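Ticket 3428: Simulated gripper closes beside the cube, lift fails
Component: Katonow grasp sim, wrist view
Reported by: Adom Aryee, Clolville
Status: open

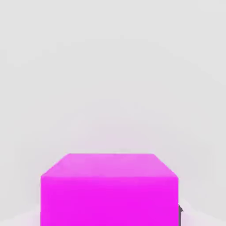 Fault shows up in the cube lift task on the Julell build. The policy descends, closes the fingers and reports a grasp, then goes up with nothing held. 39 failures in 2000 episodes. The previous build had 5 over the same seeds.

Checked so far:

Finger friction and cube mass unchanged between builds. Diffed the scene files to be sure.

Replayed the failed seeds with the policy off and scripted poses in its place. All lifts completed, so contact handling looks sound.

Logged the cube pose against the policy's own estimate. In failed episodes the estimate is shifted sideways by some 2 mm at close range. Further out it agrees with the log.

Turned off indirect light in the renderer. Failures dropped but did not go away. The pink tint on the background above the cube may be upsetting the edge estimate. Not proven.

Grasp flag is set on finger closure alone, with no width check. Separate bug, raised with Mägi.

Workaround: abort if finger width after closing is below the cube width, then retry from the pre-grasp pose.

Next: rerun the failed seeds with the September renderer settings and attach the pose logs. Please leave the ticket open until then.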